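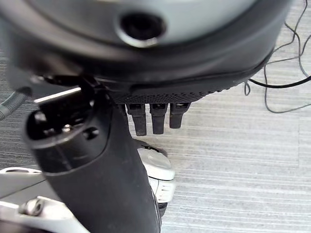
Gray housing, dark round port on top, three short fingers underneath.

1 April 2021

Quick one, lunch break. The Winulen is back from Najjar. Finally. Was supposed to be back in January, then the shutter spring they ordered was the wrong one, then the right one got lost in the mail, then silence for weeks. But it's back and it fires at every speed and I have a roll through it already.

For anyone new, this is the rangefinder I got at the Uvmont camera fair, the one with the dented top plate and the lens I wanted more than the body. The 28. Tiny thing, sits almost flush, front ring a bit chewed up from somebody using pliers on it. Glass is clean apart from one speck near the middle that does nothing on film as far as I can tell. I paid $325 for body and lens together and then nearly that again on the repair, so no, not a bargain. Please stop emailing me to say I overpaid. I know.

What was wrong with it, short version. The slow speeds hung open. Anything under 1/30 and you'd hear it buzz, stop, and then maybe close when you tapped it. Also the rangefinder was off vertically, so you got this ghost patch floating above the thing you were trying to focus on. You can live with that for a while. Then you try to shoot a face indoors and you can't.

Nimal Patwary did the work. He sent a note back in the box, handwritten, both sides of the card. Old grease gone to varnish, one screw in the slow train that didn't belong to the camera at all, light seals replaced even though I hadnt asked. He also says somebody before me oiled the aperture blades and to leave them alone unless they start sticking. Fine by me. He says do NOT change the speed dial before cocking the shutter. I've been doing it the wrong way round since I bought it. Whoops.

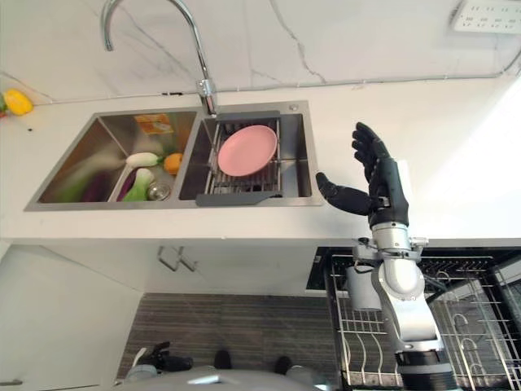 Radish, orange, bok choy and eggplant in the left basin.

OK so the test roll. ISO 800 color, expired but kept in a fridge, shot at box speed because I was in a hurry and forgot to add a stop. Walked down to the river and back, then a few indoors by the window in the evening. Every slow speed got used at least once. I wrote the settings in the notes app as I went and then lost track halfway, so the second half of the roll is guesswork.

Results – good! Mostly. The window shots at 1/8 are sharp where I held still. Focus lands where the patch says it should, even close up, and that was the bit I was worried about. Colors are muddy in the shadows but that's the film and me. Corners go dark wide open, more than I remember, and by f/5.6 it's gone. There's a flare spot if the sun is anywhere near the edge. I should get a hood. The original hood costs stupid money so it'll be a generic one and some tape.

One thing still not right. Frame spacing. The gap between frames gets thinner toward the end of the roll and the last two are touching. Not overlapping, just kissing. Nimal says that can be the takeup spool slipping and to send it back if it gets worse. I'm not sending it back. I've just got it back! I'll cut those by hand with scissors like everyone used to.

Black and white next. I've got a bottle of Pasteck developer that a reader swapped me for an old light meter and I want to see what it does with slow film. Instructions on the label are hopeless, one dilution, one temperature, no times for anything made this century. If you've used it, leave a comment with your times. I'll start with a short snip of film from the end of a roll and go from there. Would rather ruin a snip then a whole afternoon.

Also, the scanning. I did a count last night because I keep saying I'm behind and wanted to know how behind. 3,364 negatives in sleeves that have never been near the scanner. Some are from before I owned one. No plan for this. I tried doing a sleeve a night over the winter and lasted until I hit the page of blurry gulls. May just do contact sheets on the lightbox with the phone and only scan the ones I like.

People asked about the strap in the last post. It's a guitar strap, cut down, the rings are from a key chain. Don't trust it with a heavy lens.

Back to work, I'm already late. Scans from the test roll go up this weekend if the internet here behaves, river ones first. The window ones need dust spotting, lots of it.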